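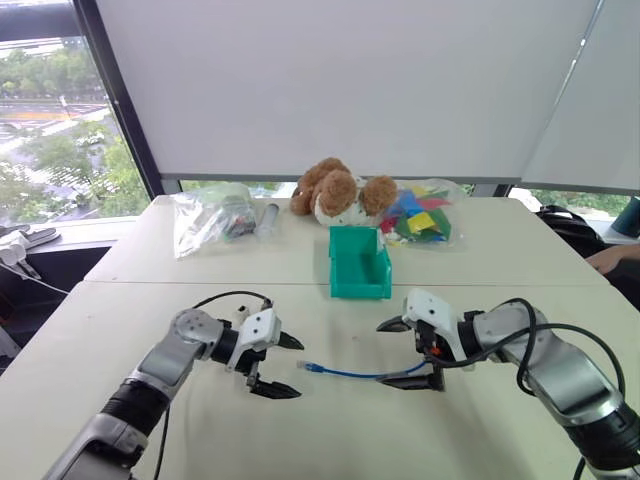

Two white tables pushed together, with the seam running across the middle.

Remodeo Worktop Notes

A text dataset of short notes about kitchen and workshop surfaces: what they are made of, how they were joined, how they were cleaned, and what went wrong with them. The notes come from the Remodeo home repair board, where members in Binmont and Garside have been posting about their own houses for years.

Version 1.2, released November 8, 2025

What is in it

537 notes in one CSV file, notes.csv, plus a second file, terms.csv, that maps local and trade words to the spelling we settled on. There are no image files in the release.

Columns in notes.csv:

note_id — a number, never reused
town — Binmont, Garside, or other
surface — one of 12 surface types, listed in terms.csv
topic — joint, edge, stain, scratch, heat, leveling, finish, or general
year_installed — four digits, blank if the poster didn't say
text — the note itself
followup — text of a later post by the same member, if there was one

Blank means blank. We did not fill in missing years from context, even where it looked obvious.

How the notes were picked

Posts were exported from the board and cut down by hand. We kept a post if it named a surface and said something specific about it. We dropped posts that only asked for a price, posts in the buy and sell section, and anything where the member had asked for it to be left out. Long posts that covered two rooms were split, so a few neighboring note_ids read like halves of the same message.

Names, street addresses, and phone numbers were removed. Contractor names were replaced with [firm]. If you find one we missed, open an issue with the note_id and leave the name itself out of it.

Labels

Topic was assigned by one reader and checked by a second. They disagreed most on joint versus leveling. A gap between two tops is often blamed on the joint when one side has simply dropped, and posters use the words either way. The rule we ended up with: if the fix described is shims or feet, it is leveling. If the fix is filler, bolts, or a strip, it is joint. Notes with both went to joint.

Known problems

Garside is overrepresented. It has older houses and chattier members.

"Oil" can mean mineral oil, linseed oil, or a branded finish. We left it as written.

In 21 notes the followup contradicts the first post. These are real and should stay that way.

Measurements mix inches and centimeters. Don't convert in bulk — several posters switch units inside one sentence.

Changes in 1.2

Fixed line breaks inside quoted text that broke some CSV readers. Merged "butcher block" and "butcherblock". Added the Hisometti finish names to terms.csv. Removed duplicate notes left over from the 1.1 export.

Use

Free for research and teaching. Please credit the Remodeo board. The notes are what people said about their own counters and benches, and some of the advice in them is bad, so don't use them as repair instructions.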